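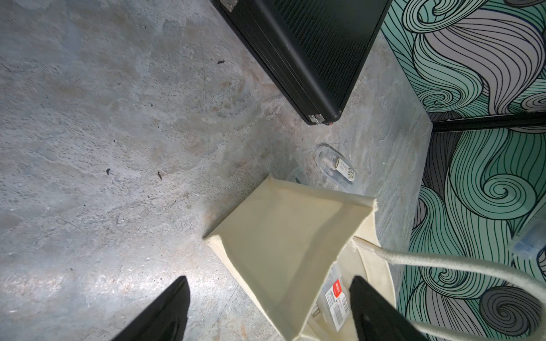
Packing up at Parry Yard

Hard case on the concrete, right up against the swirly wall. I love that mural – all the mint and teal curls! There's a clear packet with a barcode label down there too.

A few bits from our last week in the unit, before everything moves over to Baris. I've had this corner since April and I'm going to miss it (not the stairs, mind). Hywel Watkins painted the wall, up to 40 hours of work, and he still says the grey spiral near the bottom is his favourite. More to come once I've sorted the rest of the shelves.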